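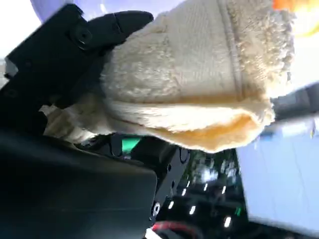

**How many demos do I need per task before its worth training anything?**

posted by drollamach, Monday, March 12, 2018

First time doing this. Teleop, one arm at a time for now, short pick and place stuff. Have 30 clean ones of a single task. Also do you keep the bad takes or delete them? Can't find a straight answer anywhere.

**Després**

Thirty is enough to train once and find out your pipeline is broken. Do that today, don't wait. Not enough for a policy you'd show anyone.

What worked for us, small table tasks:

- a few hundred per task if you move stuff between takes
- way more if the thing is soft. cloth never sits the same way twice so every take is kind of a new start
- fewer if everything is rigid and always in the same spot, but then it only works in that spot, so whats the point

Bad takes: keep them, in a seperate folder, tagged. Don't mix them into training. We deleted all of ours in January and wanted them back later for a success detector. Dumb.

Check your timestamps too. Wrist cam and head cam drift apart if you let a session run long. We restart recording every 16 takes, takes a few seconds.

**liltia30**

just collect more. more is always better. 30 is nothing lol

**drollamach** (original poster)

Thanks. Moving stuff between takes = how much? A few inches or the whole table? Two hands now, not only the one. Task is the bread roll on the plate, mug and pumpkin thing stay out as clutter.

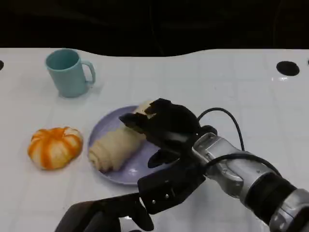 ### Data collection > Object placement and resets

**Després**

Whole table, anywhere the hand can reach without the elbow doing something weird. But not randomly by feel. People think they're random and they put the plate in the same place every time. Print a list of positions, go down the list.

For your bread roll:

- turn the roll on the plate, not just the plate on the table. angle matters more than position for a long object, fingers have to come in across it
- move the mug and the pumpkin too, or the policy learns to find the roll by where the mug is. Seriously. Had a set where it went straight for empty table becuase we'd shifted the cup
- some takes with no clutter, some with extra
- glossy tabletop, watch the glare. Lights on the same setting or vary them on purpose, don't let it drift by accident over an afternoon

Idle hand: pick a parked pose and start every take from it. Otherwise you get a pile of tiny twitches in the joint data and the model copies those.

Also cut the dead time at the start. If you sit there for two seconds before moving, it learns to sit there. Trim it or start recording when the hand moves.

**Lellach**

Agree with most of that, not on the lights. I vary them every session, no plan, and it's been fine.

Our numbers if it helps. 1,854 takes over 4 tasks, not split evenly, the soft item task ate most of it. Stopped adding to the rigid ones when success on new positions quit going up. Train, test on spots you didn't record, add takes where it fails, repeat. Beats picking a number up front.

One thing, swap operators if you can. One person's takes all look the same, same speed same approach. Two people with differnt habits was a mess at first and then better. Write down who did which take, you'll want to filter on it.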